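The open day at Dondix was supposed to run from ten to four on a Sunday in October, and by noon the coffee had run out and one of the two demonstration tables had been switched off. I had come to talk to the engineer who leads the handling group, a woman who agreed to be quoted as long as I left her name out. She had been on her feet since seven and was eating a sandwich standing up.

I started with the sign by the entrance, which promised visitors "hands that understand your home." Did she write that?

"No," she said. "I would have said hands that pick up a fair number of things. Marketing felt that was a bit flat."

Dondix builds the software. The arms and hands come from a supplier called Bako, and the money for the current round of work comes from Plasance, a property company that manages apartments for older tenants and would like to know if a machine can tidy a kitchen counter. The engineer was careful about that last part. Plasance has paid for 8 months of trials, she said, and has not ordered anything.

I asked what I would see if I stayed for the afternoon session. She said I would see sorting. Someone names an object, the hand goes to it, lifts it and puts it down in the middle of the table. Then the next one.

"It sounds like nothing," she said. "Your kid could do it. But your kid has had years of practice dropping things on the floor, and we don't count that as training."

How often does it work? She didn't give me a percentage, and I asked more than once. What she gave me was the morning's log, out loud, from memory: 20 requests, 3 of them abandoned, and 2 more where the hand lifted something other than what was asked for. She called that a decent morning. I pointed out that if a home aide brought the wrong thing that often, the family would be on the phone to the agency.

"Sure," she said. "And if I were selling you a home aide today, you should hang up on me."

I liked her for that, though it left me wondering who the sign at the door was for. The visitors I stood with clearly believed they were looking at something close to a product. One man asked about the lease price. A couple wanted to know if it could be left alone in the house with a dog. The young guide answered both as if they were reasonable questions with answers on the way.

The engineer is less patient with that. "People see a hand with fingers and they fill in the rest of the person," she said. "They think it knows what a cup is for. It has a shape and a place to put its fingers, and that's plenty to be working on."

I asked why the hands have to have fingers at all, given that a simple clamp is cheaper and breaks less. She sighed, and I gathered she had lost this argument before. Flat things are the reason she gives. A packet lying on cloth has almost no edge to grab, and neither does a wall switch plate. A clamp tends to push them around. Fingers push them around too, she admitted, but sometimes one gets underneath.

The table had been set for the afternoon by then, the middle of it kept clear, with paper cups, a dustpan, a utility knife, bottles and toy blocks pushed out toward the edges.
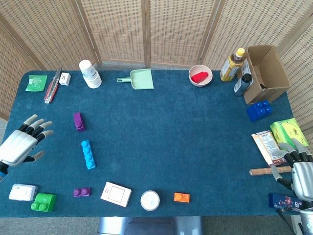
Ullum, who had followed the tour with me, was not convinced by the choice of test, and told her so. A kitchen counter is cluttered in the middle, Ullum said, things are stacked on other things, half of it is sticky, and the light is bad. Why show sorting on a nice level cloth and call it a home?

The engineer didn't argue. "We don't have the mess working," she said. "We tried a real sink in the spring and took it out again." She would not tell me what happened with the sink.

My last question was whether she would have one in her own kitchen. She thought about it for longer than I expected.

"To work on, yes," she said. "To help me, no. I'd be cleaning up around it."

The afternoon session was called for two o'clock and started closer to three. The sign was still up when I left.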